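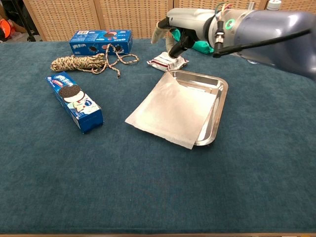
## Routing exam retake - lab at home or rent rack time?

**cellolside** - 24 Jul 2024

Failed the routing exam by a narrow margin and have rebooked. I've been using two old Reken switches and an Arthur router off an auction site. Redistribution was my worst section by a long way. Do I buy another router, or pay for hours on the Ater rack?

**mtu_1789**

Rent. Ater is £300 for the block and you get proper topologies already cabled. Two switches and one router won't show you a redistribution loop.

**stubarea**

Disagree. I rented and spent the first half of every slot loading configs. You can run the whole lot virtually on a second-hand desktop with enough memory. Keep the Rekens for spanning tree and leave it there.

**cellolside**

The desktop I have is 16 GB. Is that enough for six or so routers?

**stubarea**

Fine for the light images. The newer ones will eat it.

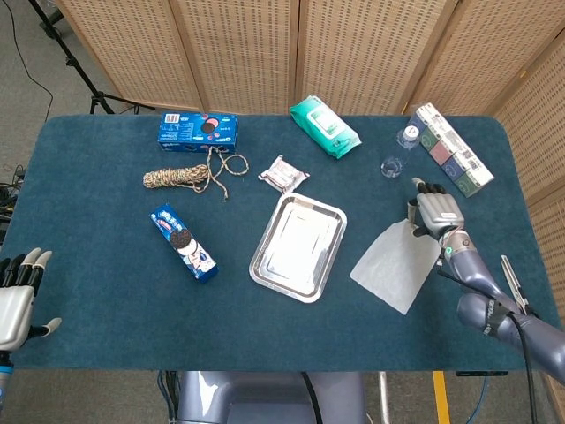

Start with four routers, two in OSPF and two in EIGRP, with two points of redistribution between them. Break it, then fix it with route tags. Do that every evening until you can type it without notes.

**mtu_1789**

Tags are fine, but he should learn it with distance as well. The exam can rule out one method and then you're stuck.

**stubarea**

Agreed on that. Still wouldn't spend £300.

**quietvlan**

My study notes ran to 581 pages and I hardly opened them after the first month. Labs did more for me. I used Ater for the last two weeks only, mostly to get used to the clock.

**cellolside**

That might suit me. Virtual for now, then a short block near the date if they sell one.

**mtu_1789**

They do a half block, or did when I last looked. Book early - the evening slots go first.

**cellolside**

Thanks all. Four routers built tonight, and I've already got a route flapping between the two borders. Will post the config once I've had a go at it myself.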